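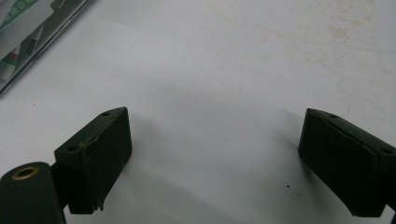
Figure 3. A matte white work surface.

2 min read

4.2 Where people do their sorting

We had gone into this study expecting to talk mostly about the letters themselves, and we did talk about them a great deal, but the tables kept coming up. Of the 50 households that took part, almost all had one spot where the family papers were spread out, and people were fond of that spot in a way we had not planned for in our interview guide. Noelia Olmedo, who ran the August visits, began adding a question on it after her first week, and we are grateful that she did.

Several people told us they liked a plain, pale surface (compare Figure 3) for old blue airmail paper, as the thin edges were easier to find. Others wouldn't hear of it and sorted on a bedspread, or on the floor with the dog shut out. One woman had gone through her mother's letters on the same kitchen table where they were first read aloud — she said she could not imagine opening them anywhere else.

Sorting went slowly in every home. The Thampi collection, with 1000 letters kept by three sisters, was still in its first two boxes when we left, and the sisters seemed quite happy about that. Reading got in the way of sorting, and then a phone call to a cousin got in the way of reading. We coded these breaks as part of the work, following a suggestion from Satish Lobo, and we return to them in Section 5.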